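Flevero head camera kit: set-up guide
Section 4. Trying out and comparing cameras before you commit to one

If you've come straight here from Section 3, your controller is powered, the status light is steady, and the arm is parked. Good. Leave the arm parked for all of this. Everything in Section 4 is done by a person wearing the head band, and the arm doesn't join in until Section 5.

I wrote this part after fitting both of our cameras to the same band and swapping them back and forth for most of April. The two are the Tamell, which is the wide one, and the Lirkis, which is narrower and a bit sharper in the middle. Both plug into the same Akinola controller and use the same cable, so you can switch between them in a couple of minutes once you've done it a few times. My first swap took half a morning, mostly spent looking for a hex key that was in my pocket!

What you'll need

The head band with the tilt mount already attached
Both cameras, lens caps off
The long cable (the short one pulls on your neck when you lean over)
The small hex key from the bag marked C
A table and a chair you can sit at comfortably
A few ordinary things to put on the table, see 4.3

4.1 Fitting the camera

1. Unplug the controller from the wall. I know, it's only a camera, but the Akinola doesn't like having the port changed while it's live and you'll end up restarting it anyway.

2. Slide the camera into the tilt mount until you feel it click. The Tamell clicks loudly. The Lirkis barely does, so give it a gentle tug to check.

3. Tighten the side screw with the hex key. Finger tight plus a quarter turn is plenty.

CAUTION: Don't use a power driver on this screw. The thread is brass and I have personally ruined one.

4. Run the cable over the top of the band, through the rear clip, and down your back. Leave a loop of slack behind your neck.

5. Plug the controller back in and wait for the steady light.

Note: if the light blinks twice and stops, the controller still has the other camera's profile loaded. Hold the side button until it goes dark, let go, and it'll pick up the new one by itself.

4.2 Setting the tilt

1. Sit down the way you really work. Most of us sit up very straight the moment a camera goes on, then slump ten minutes later, and the tilt is wrong for the rest of the session.

2. Put both hands on the table in front of you and open the preview on the controller.

3. Tip the camera down until your hands are in the middle of the preview. A little of your lap showing at the bottom is fine. I'd much rather see some lap than lose the fingertips when you reach toward the far side.

4. Write down the number on the tilt dial. I use 12 for the Tamell and it suits nearly everybody who's tried it. Noreen Corrigan, who is a good deal taller than me, uses it too. The Lirkis needs setting for each person, so expect to fiddle.

5. Shake your head gently, as if saying no. If the preview keeps wobbling after you stop, the band is loose.

4.3 The table test

You want a small job that uses both hands and has some soft stuff in it. Soft stuff is what we care about in this kit, as the recordings get used later to pick gripper fingers for cloth (Section 6), and cloth is where the two cameras differ most. Folding a napkin works beautifully. So does a dish towel, if that's what you've got.

1. Lay the napkin flat in front of you and put a tray with a cup and saucer off to one side. The tray tells you how much room you have at the edge of the view.

2. Press record on the controller. Wait for the beep.

3. Fold the napkin slowly, stopping for a breath after each fold. Keep at least one hand on the cloth.

4. When you stop, look at what the camera gets of your fingers at the edge of the fabric. You want to be able to tell a finger that's gripping from one that's only pressing. With a white napkin on a dark table you have plenty of contrast, and if the fingers are hard to read even then, go back to 4.2.

5. Check the shiny things too. A glazed black saucer or a glossy tray rim will pick up bright spots from whatever light is overhead. Small highlights are okay. If they spread until you can't make out the shape of the saucer, turn the exposure down one notch.

6. Do the whole thing again with the other camera, same table, same seat, same napkin. Try not to move the tray between runs (I put a bit of tape at the corners).

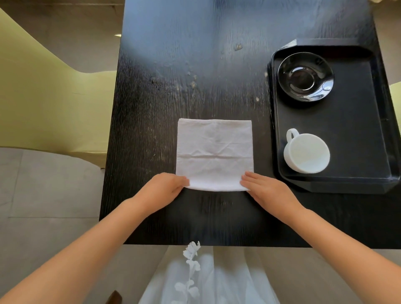
4.4 Comparing the two recordings

1. Copy both recordings to your computer and open them next to each other.

2. Pause each one with both hands at the bottom edge of the cloth. That's the moment I find most useful, as the left and right hands are often doing different jobs.

3. Look at the creases in the fabric. On my recordings the Lirkis won this easily, and I could follow a fold line right across the napkin. The Tamell got softer toward the corners.

4. Now look at the sides. The Tamell kept the whole tray in view even when I turned my head a little. The Lirkis lost part of it.

5. Note the file size while you're there. One session came out at 1086 MB on the Tamell and 770 MB on the Lirkis, same length and same settings. If you're recording all day that adds up fast.

My own pick is the Tamell for anything with more than one object on the table and the Lirkis for close work on a single piece of cloth. Olanrewaju Chukwu disagrees with me and uses the Lirkis for everything, with the tray pulled in close. His recordings look great, so take your choice.

4.5 Before you put it away

Unplug the controller first, then the camera. Put the lens cap back on. Wipe the head band with a dry cloth, and please don't wind the cable tightly around the camera body, as it bends the plug.

CAUTION: The camera body gets warm after a long recording. Let it rest for a few minutes before it goes back in the foam.

If you've settled on a camera, enter its name and your tilt number on the card inside the case lid. You'll need both in Section 5.

Section last revised 12 Jul 2023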